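About Mikeo Small Storage

Mikeo began with a paint tin that wouldn't go in a drawer. We tried it in several drawers. We then did what any sensible household would do and started a company.

These days we sell small storage for people with more colours than shelves: little timber drawer boxes with fabric fronts, tins with carry handles, and the mats and coasters that go under them. Our customers are model painters, art teachers, furniture restorers and a surprising number of grandparents. We're fond of all of them, including the ones who ring to ask whether a tin is round.

Our workshop is on the Drustumitz side of the railway line, in a building with 1847 over the door. We assumed for years that this was a date. It's the street number. The neighbours at 1845 were very kind about it.

What we make

The drawer boxes are our bread and butter. There are 5 sizes in the range, all square at the front and all with a round wooden knob in the centre, a shape we settled on after a brief and regrettable flirtation with leather tabs. Fabric fronts come in whatever colours we've been able to get enough of. Red has never run out. Mustard has never started.

The tins come from Grirkutport by the carton, 200 to a carton, and we fit them out here. A tin with a wire handle is a fine thing for brushes, offcuts or the pencils you're not ready to throw away. It's also very good at leaving a ring on the dining table, so please put something under it. We've received photographs of rings. We don't need more.

How we think about tidying

Modestly. The Sepúlveda range, our most popular, was designed to sit on a bench in plain view, on the theory that anything put away in a cupboard is gone until you next move house. One box, one tin, and the rest of the bench left free for making a mess.

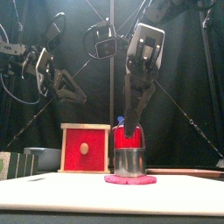 Red-fronted drawer box and handled tin, with a pink disc under the tin.

Visiting and ordering

The showroom is open by appointment and closes for all of October, when we do stocktake and argue over the labels. Orders over $100 travel free. Replacement knobs are free as well, if you'll tell us how you lost the first one.

Page updated 2020-09-09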